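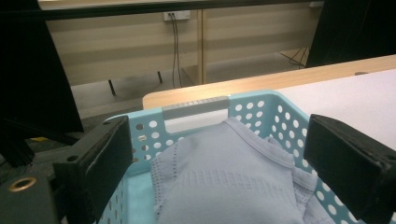 Dollcombe Issues Setup and Maintenance Procedure for Zestar Laundry Handling Cell

MacAulay site adopts shift-start finger check and revised basket position

7 Sep 2026 - Dollcombe, which builds handling equipment for commercial laundries, has released a written setup and maintenance procedure for the Zestar cell. The procedure covers the two-finger gripper, the wrist camera, the work table and the basket from which garments are picked. It applies to all cells now in service and replaces the commissioning notes supplied with the first units.

The procedure was prepared at the MacAulay garment care site, where a Zestar cell has been running on mixed knitwear. Knits are harder to pick than flat goods. Openwork and ribbed sections can catch on a finger edge, and a heaped garment gives the camera few straight lines to work from. Most of the stops logged at MacAulay before July were traced to finger alignment or basket position.

Finger inspection

Both fingers are to be inspected at the start of each shift with the gripper open and the arm locked out. Pale wear lines along the upper edges are acceptable if the edge is smooth to the touch. A finger with a raised burr must be dressed with fine abrasive or replaced. Fingers are replaced in pairs, including when only one is damaged, so that the closing point stays centered.

After replacement, the technician closes the gripper slowly on the setting gauge and checks that both tips make contact at the same time. If one tip leads, the mounting screws on that side are loosened, the finger is reseated and the check is repeated. Screws are tightened in two passes. Thread locker is not used on the finger screws.

Basket and table

The basket is placed with one long wall toward the rear of the table and its handle grip centered in the camera view. Perforated plastic baskets are approved for use. Light passing through the perforations can be read as part of a pale garment, and the detection threshold must be set with the site's own basket in position and the normal room lighting on. A basket of another color requires a new threshold.

The table covering is to lie flat, with its rear edge parallel to the edge of the table. Creases are smoothed out before calibration. Cables behind the table are checked weekly and kept clear of the arm's travel.

Calibration and service interval

Camera calibration is carried out after any finger change, after the table has been moved, and in any case every 14 days. The routine uses a flat target supplied by Ader, which also makes the wrist camera bracket. Bracket screws are checked before calibration begins - a loose bracket will pass the routine and drift afterward.

A full gripper service is due at around 500 operating hours. It includes cleaning the finger slides, renewing the slide lubricant and testing grip force at the low setting used for knitwear.

"The old notes told you how to install the cell and very little about how to keep it in adjustment," said Bereket Belay, field service lead at Dollcombe. "Technicians were recalibrating the camera when the fault was a finger that had been put back slightly out of line. The new sequence starts with the fingers and leaves the software until last."

Availability

The procedure is available to Zestar operators through the Dollcombe service desk. Printed copies ship with replacement finger sets. Sites using the earlier commissioning notes should remove them from the cell and file the new procedure with the maintenance log.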